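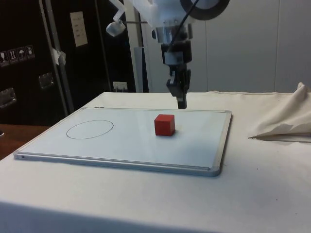

Meetings at home run long for the same reason baths do: everyone is already sitting down. My household plans its week in 80 minutes of bickering, or did until we got a whiteboard. Buy a small one, like the one on the white tabletop with the red cube, and you'll run out of room before you run out of complaints.
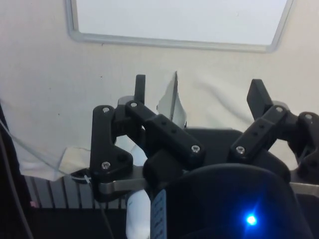
Start by writing down only what must be decided. "Whose turn is the gutter" counts. "Feelings about the gutter" doesn't. Leave the board blank until everyone is seated, as blank as the one up by the off-white fabric, or my brother-in-law Octavio Medina will fill it with his own list.
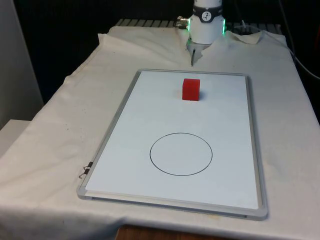
Next, pick one person to hold the marker. Everyone else talks. Lay the board flat on the table, over a cloth if you like your table, so that no one gets to stand up and lecture.

Give each item up to 2 minutes, then vote.
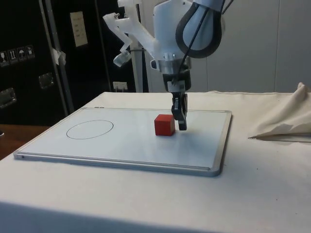
Ties go to whoever cooked. Wipe the board before dessert, and take a photo first if Octavio lost.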